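Two-arm cell back in service at Lornville after cable and finger work

LORNVILLE, 10 September 2022 - The two-arm handling cell at the Stikoneck workshop is running again. Down longer than planned. Fault was in a wrist cable on one side, plus a set of gripper fingers that no longer closed square.

The cell first went in last March. Two arms, one long covered table, one pair of controllers underneath. It picks soft goods for Ardeleanu, the toy and textile packer over in Nulondale, which sends its awkward items here to be tried before they go near a packing line. Plush is the worst of them. It squashes, it slides, and it hides a bad grip until the arm is halfway to the bin.

Trouble showed up as dropouts. The wrist camera on one arm would lose its picture for a second or so, come back, then go again on the next reach. First guess was software. Two evenings lost to that. Then someone held the cable by hand while the arm turned and the picture stayed put.

Jacket had worn through on the inside of a bend, where a tie had been pulled too tight. The new cable has more slack at the wrist and is tied down every 40 cm along the link, loose enough to slide a little. Shop rule now is to look over the cables every 1,000 cycles. It used to be 2,000, which was the number on the old sheet and noone remembers who picked it.

Fingers were the easier half. Screws out, old pair off, new pair on, screws snugged by hand and then gone over with the driver. The old ones had crept out of line so that one tip touched early and pushed the toy sideways. Zero was reset with the gripper shut on a feeler strip. Both arms done, even though only one was bad.

Table got attention too. Brown cover pulled flat again as far as it would go, front clamp checked, base plate bolts checked. Still some creases in it. A new cover is on order.

After that, open-finger checks with a yellow plush toy on the table.

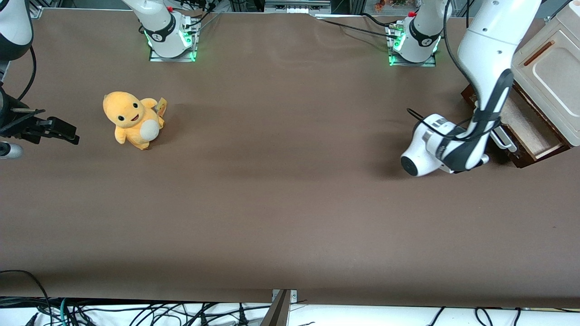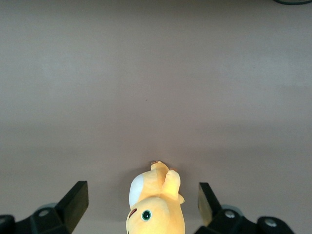 The acceptance run is 36 picks per arm with no lost video and no drops. Any dropout and the count starts over. Results go to Ardeleanu with the finger settings, so the Nulondale line can copy them if it wants to.

Speed stays capped for now. Full speed comes back once the new cable has its first 1,000 cycles on it and the jacket has been looked at under a lamp, at the bend especially. Spare cable is cut and hanging by the bench, lable still to be printed.

One job left over. The loose cabling along the front of the table needs a proper tray, it is a pain to trace anything in there and it slowed the fault hunt. Tray has been measured, parts not in yet. Ardeleanu's next batch of soft goods is expected at Stikoneck before the tray is.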